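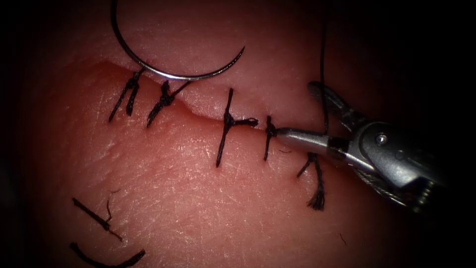
Black stitches along an incision in a pink tissue pad.

The long count in Molville

A recall petition, a mayor who won't talk about it, and a river crossing that got everybody shouting. Notes from a small town's hot summer.

August 11, 2020

Braulio Rosales has the clipboard under his arm and a biro behind each ear and he is walking too fast for me. Up Station Hill, past the closed swimming baths, left at the chemist. He wants four more names before lunch. He gets two. One woman signs on the bonnet of her car, mask on, no conversation, hands the pen back with a tissue round it. The other wants to talk about her drains for twenty minutes and then signs as well.

"Drains are fine," Rosales says when we're back on the pavement. "I'll take drains."

The number everyone in Molville knows this summer is 2076. That's the signatures needed, under the town charter, to force a recall vote on the mayor. It's painted on a bedsheet hanging from the flats opposite the market. Kids shout it at each other. A man in the queue for the post office told me it was his old PIN, then looked worried.

The mayor is Remo Hubmann. Second term, former surveyor, tidy man, lives on the Admont road in a house he drew the plans for himself. Up to last winter you would've struggled to find anyone with a strong view of him either way. He got the school roof done. He was slow with the streetlights. He turned up to funerals.

Then the crossing.

Jumora is the bit of Molville on the far side of the river. Older than the rest of town and poorer, and if you're from there you say you're from Jumora, not Molville, even to people abroad who've heard of neither. A footbridge and a small passenger ferry, that was how you got over. The footbridge was shut in January on the advice of an engineer. Fair enough, most people say, it moved under you when the wind got up. The ferry was supposed to run longer hours to make up for it. Instead the contract was put out again, and it went to Bañuelos, a haulage firm with a yard in Admont and no boats.

They bought one. It came in spring, late, and it was smaller. The fare went up. The last sailing went from ten at night to seven in the evening, and that was that for anyone on a late shift at the laundry or the packing plant. The other way home is the road bridge. Fourteen kilometres, no pavement for most of it.

I walked it. Well, I walked half of it and got a lift off a man delivering gas bottles. He'd signed.

What Rosales wanted, at the start, wasn't a recall. He is keen for people to know this. He's a bus mechanic, born in Jumora, never stood for anything, doesn't belong to a party. He wanted the contract published. He wrote to the town hall in April and again in May. First reply said the document was being prepared for release. Second said it was commercially sensitive. He has both in a plastic sleeve and brings them out a lot, the two letters have the same signature at the bottom and the same typing mistake in his surname.

"So which is it," he says. Taps the sleeve. "Is it coming or is it secret."

By June there was a weekly gathering at the ferry steps. Small. People banging pans, mostly, spaced out along the wall like washing. Then in July the council met to debate the thing, by video, and the link went down eleven minutes after the item opened. The town hall says a fault at the provider. The vote went ahead regardless, with those councillors who were still connected, and the contract was confirmed for a further four years.

That did it. Next evening there were 300 people in the market square, which is the police figure and not one that the organisers quarrel with. I've seen the phone footage. Doesn't look like a riot or anything near one. There's a brass player, there's a row of pushchairs, someone reading the contract letters aloud through a football megaphone. At one point the crowd sings at the town hall windows, something rude about boats. A light goes off on the second floor and there's a massive cheer.

Nobody was arrested. A flower tub got broken and was paid for, by whip-round, before the end of the week.

The recall papers were lodged two days later.

How it works is old fashioned. The rule goes back to the charter and has been used once, before the war, against a mayor who'd sold the town's grazing to his brother in law. Organisers get a fixed window. Signatures in ink, on the official sheet, name and address matching the roll. No online. In a normal year you'd stand outside the church and the football and be finished. This year there's no football, half the pews are taped off, and people don't love strangers on the doorstep.

So, the kitchen table method, as they call it. A sheet is dropped off, left for a day, picked up again. Slow. Rosales's sister in law runs the map, which is the wall of her hallway, streets done in felt tip. Green for collected, orange for dropped off, and a purple nobody would explain to me until I'd been there an hour. Purple is for "don't knock, works for Bañuelos".

There's a lot of purple out Admont way. I went to see.

Admont is four streets and the yard. Lorries washed and lined up, a canteen that does a decent egg roll. The firm's people were polite and wouldn't be quoted, except a driver on his break who said I could put down what he said so long as I left his name out. He's from Jumora himself. Takes the road bridge both ways every day. He reckons the firm has been made a villain of for taking a job the town offered it. "They asked who could run a boat. We said we could run a boat. We run it." And the seven o'clock finish? "That's the hours they're paying for." Had he signed? He laughed and went to put his tray back.

It's a point that gets lost a bit in the square. The hours are in the contract, as far as anyone can make out, and the contract is the town's. Firm says it would sail till midnight if the money was there. Town says the money isn't there. How much money there is, and how much there was under the old arrangement, would be in the document that's either coming or secret.

Hubmann I asked for an interview three times. The first two went unanswered. Third time his office rang to say the mayor wouldn't be commenting on the petition "while the process is live", and would I like a statement on the new playground. I said I'd take it. It's a good playground by the sound of it.

I did meet him in the end, sort of. Outside the town hall, him coming down the steps with a bicycle helmet on. He was pleasant. Said he couldn't talk about it, then did for a minute or so. The gist was that the footbridge had been left to rot by three mayors before him, that he was the one who shut it before somebody died, and that he hadn't had a word of thanks for that. "People have the right to sign what they like," he said. "I would ask them to read it first."

Then he cycled off. Admont direction.

He does have supporters, and not just among the purple houses. The retired people on the ridge like him. The shopkeepers are split. The woman who owns the hardware shop thinks a recall vote in the middle of an epidemic is daft, costs money, and would hand the town to whoever shouts loudest. She's been told by customers they'll go elsewhere. There isn't an elsewhere, she says, it's the only hardware shop.

And there's the question of who'd stand. The charter says a recall vote, if lost by the mayor, is followed by an election, and as of now there's no candidate from the petition side. Rosales says not him. Says it quickly. His wife, shelling beans at the other end of the table, says not him as well, slower. Two of the councillors who dropped off the video call have been seen at the ferry steps, standing near the front. People noticed that. People have also noticed they both voted for the tender in the first place.

Back to the clipboard. By the time I left the count was at a number I've been asked not to print. The team keeps it quiet, partly nerves, partly they expect a good few to be struck off when the clerk checks the sheets. Wrong postcode, initials insted of a full name, a dog. There really was a dog, on Mill Lane, they caught it themselves and crossed it through.

On my last evening I went down for the seven o'clock. The boat was full to its limit. There were people left on the steps, a couple of them in laundry overalls, and a lad with a bike who looked at the water for a bit and then turned round and set off for the road. The pans had started up along the wall by then. Rosales was working his way down it with the sheets, asking each one had they signed, had their mum signed, was she on the roll.

A woman he plainly knew told him she'd already done it, twice, in case.

"Once," he said. "Once! They'll throw out both." He went off to find the other page.

The window closes at the end of the month. The clerk then has ten working days for the check, and the town hall has confirmed it will publish the result on the notice board outside, behind the glass, where the ferry times are.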